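March 21, 2023

Woke up before the alarm with the list already going round in my head, which is how I know I've left things too long. Autumn has finally turned up, a bit of a breeze through the back door and the light coming in low and yellow, and it makes every smear in the house look like it's been put there on purpose. So today was walls day. I've been promising myself a walls day since December.

I did have breakfast first. Toast, the end of the fig jam, tea in the big mug. Then I stood in the hallway with my second cup and looked at the place and felt a bit ashamed of it, to be truthful. Three months in this unit and the hallway still had the hooks from whoever was in before me, plus a rectangle of cleaner paint where something of theirs used to be. I moved in, got the bed up, got the kitchen going, and then just sort of lived around the rest.

The drive to Drongate took longer than it should have (roadworks by the oval, one lane, a man with a stop sign who was enjoying himself) and I'd told myself I was going in for picture hooks and filler and nothing else. I came out with picture hooks, filler, a little spirit level in a colour I'd call highlighter, sandpaper, two tea towels and a fern. The fern was marked down! It's got one sad side and one good side, so the sad side faces the wall. The whole lot came to 79 dollars, which I'd like to blame on the fern but it was mostly the hooks. When did hooks get so dear? I bought the Taltum ones, the sort with the three skinny nails that go in on an angle, and the packet says they'll hold more than anything I own apart from the fridge.

Filled the old holes first. I love filling holes, I could do it for a living. You squish it in with your finger even though they give you that silly plastic scraper, then leave it, then sand it back and it's gone. While it dried I washed down the hallway with sugar soap and an old pillowcase, and the water went the colour of weak coffee, and I did it again with a fresh bucket and it went that colour again, so I stopped looking in the bucket.

The dog next door barked the entire time I was sanding. Poor thing. It isn't even a loud noise, sanding, it's more of a whisper, but he's got views on it.

Lunch was leftover pumpkin soup standing up at the bench. Then the good part, deciding what goes where. I hauled everything out from behind the couch, where it's all been leaning with a doona cover over it, and propped the lot along the skirting so I could have a proper look. There's the beach one from the old place, which I've gone right off. There's the map with the crack in the glass. There's the mirror, which weighs as much as a calf and is staying on the floor for good as far as I'm concerned. And there's my pear.

I do love that pear. I bought it at the Soomro end-of-year market, same morning I bought the awful candles, and I nearly didn't because I thought, what sort of person buys a picture of a pear. But it's such a cheerful thing. One half's all mustard stripes and the other half's gone to pieces in greys and yellow, like two people were each given a side to do and didn't talk to each other first. It was in a skinny clip frame back then and it looked like something from a dentist's. Getting it framed properly was my Christmas present to me. The framer talked me into the taupe moulding with the black inside it, and I said wouldn't that be a bit heavy for a pear, and she said trust me, and she was right. It makes the white look whiter. I'd have picked plain timber and regretted it every day.

My first thought was the hallway, after all that scrubbing. I held it up there and it was wrong, too tight, you'd only ever see it side-on as you went past with the washing. Tried it over the little desk and it fought with the lamp. Tried it in the kitchen and thought about steam and frying onions and took it straight out again. So in the end it had to be the dining end, on the big off-white wall that's had nothing on it at all this whole time. I'd been saving that wall for something important and I suppose a pear's as important as anything I've got.

Then the measuring. I've read that the middle of a picture is meant to sit at eye level, but whose eyes? I'm short. If I hang things for me then everyone else who comes over has to look down at them like they're reading a menu. I put a strip of masking tape up, walked to the front door, walked back in pretending to be a visitor, and moved the tape. Did that more times than I'm going to write down here. I made the centre 150, then went up a bit because of the backs of the chairs, then took the chairs away and put it back down, then remembered that the chairs live there.

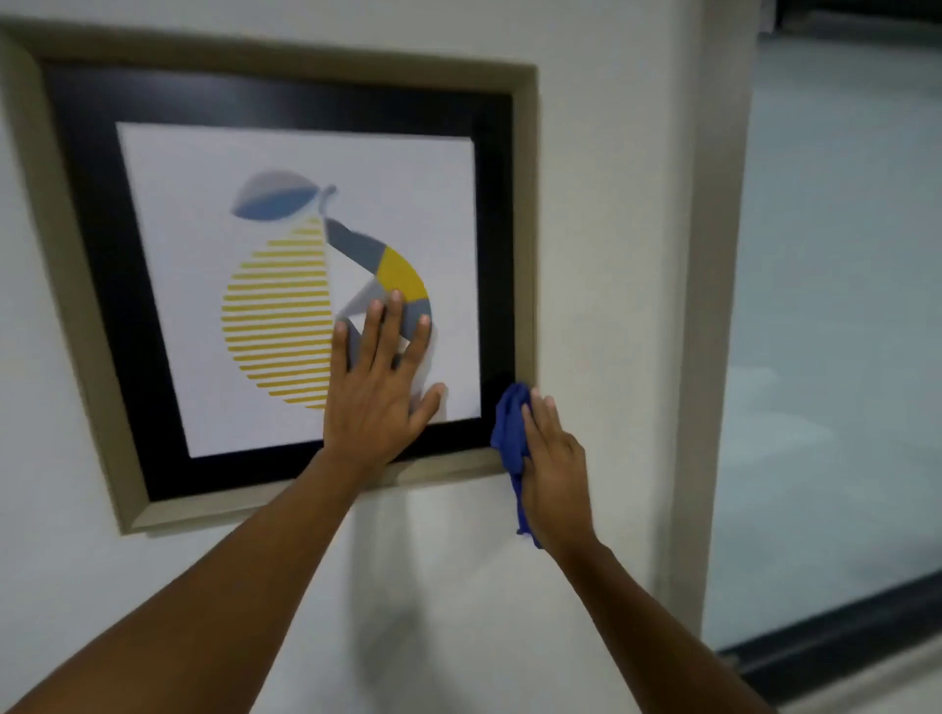

The other thing about hanging a picture on your own is that you can't be holding it and standing back from it at the same time, and my arms aren't long and my patience isn't either. You get it on the hook, you nudge the bottom corner, you trot back to the far side of the table, and it's gone over the other way. Back again. Nudge. Then your palm's been on the glass so you've got to get the cloth out, and wiping the glass shifts it, so round you go again. I had the highlighter level balanced along the top of the frame at one stage and it told me everything was perfect, and I went and stood at the sink and it was plainly not perfect. I think it's the ceiling. I think the ceiling in here runs downhill toward the balcony, and so does the floor, because a grape will roll that way if you drop one. So do you go by the level or do you go by your eyes? I went by the level for an hour and then I went by my eyes.

My trick for keeping it there (got this from a magazine in a waiting room years ago) is a little blob of tacky stuff behind each of the bottom corners. Half a pea's worth. Press, count to ten, walk away and leave it alone. I had a packet of the Tromier putty in the drawer with the batteries, gone a bit hard, so I warmed it up in my pocket while I swept the plaster dust.

And then since the hammer was out I kept going. The map went up in the hallway, crack and all, because it's down in the corner near the bit of ocean where nothing happens. The beach one has gone in the boot for the op shop. The row of tiny frames, the ones I found for the postcards, I laid out on the floor in about nine different arrangements and then got hungry and left them there. I've been stepping over them ever since. They can be tomorrow's problem, or the weekend's.

I did find one of my lost earrings behind the couch, and a library book. The library book isn't even from a library around here, which is a worry.

Fern's on the low shelf to one side of the dining table. I gave it a good soak in the laundry tub and picked the brown bits off, and I'm going to try really hard with this one. No promises on the sad side.

Also moved the table over toward the window by about a hand's width, because once there was something on the wall it looked like the table had been put there by removalists. It had been put there by removalists. That meant the rug had to move, and that meant lifting the table legs one at a time and kicking the rug along with my foot, and I'm going to feel that in my hip in the morning. But it's a different room! I keep getting up from the couch to go and turn the lamp on and look at it, and then turning the lamp off, and then going back.

Dinner was cheese on toast with a chopped-up tomato, because I'd used up all my deciding on the walls. Ate it at the table for once, with a plate and a napkin like a grown woman, facing the pear.

I've now got bits of filler in my hair and one blue thumbnail coming on from the second nail of the map hook. There are over 1,000 little white specks of it on the hallway floor as well, I'd swear to it, and I've vacuumed twice. Will mop tomorrow. Need to get: mop head, sticky hooks for the inside of the pantry door, something for the bathroom wall that won't mind getting damp, cat biscuits for the cat that isn't mine.

Must ring about the dripping tap too. It's been going this entire time I've been writing.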